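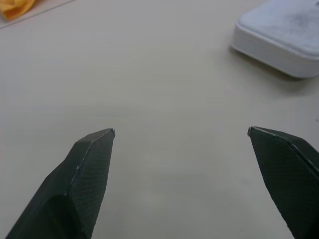
Attachment 1: tabletop, light gray

Ticket 790
Product: Mazza work table, light gray top
Category: Wobble / leveling
Status: Solved

Customer, Wednesday 9:40 am
Hi! First off, I love this table. The pale top makes the whole corner of the room feel brighter, and I've been using it for everything (sorting, wrapping, a very long jigsaw puzzle). But it has started to rock. If I lean on the front left corner it dips and clicks, and a pencil rolls toward the window every time. I tightened all the bolts with the key that came in the box and it made no difference. 

Netlow Support, 10:15 am
Thanks for the details. Could you try two things?
1. Slide the table to another part of the room and lean on the same corner.
2. Look under each leg and tell us if the foot turns by hand.

Customer, 11:02 am
Oh, interesting! It rocks in the new spot too, same corner. Three of the feet turn easily. The front left one is stuck and it's sitting higher than the others.

Netlow Support, 11:20 am
That's a foot screwed in past its stop. Clear the top, get someone to help you lay the table on its side on a blanket, and grip the foot with a rubber jar opener. Turn it counterclockwise until you can see 2 threads, then stand the table up and adjust from there. Please don't use pliers, they chew up the plastic.

Customer, 12:48 pm
It worked!! The jar opener did nothing until I warmed the foot with a hair dryer, and then it let go all at once. The whole job took 17 minutes including finding the blanket. No click, no dip, and the pencil stays put. I went back and leveled the other feet while I was down there.

Netlow Support, 1:05 pm
Wonderful, and thanks for the hair dryer tip, we've added it to the Mazza notes. Closing this one. Reply here if the foot creeps back up.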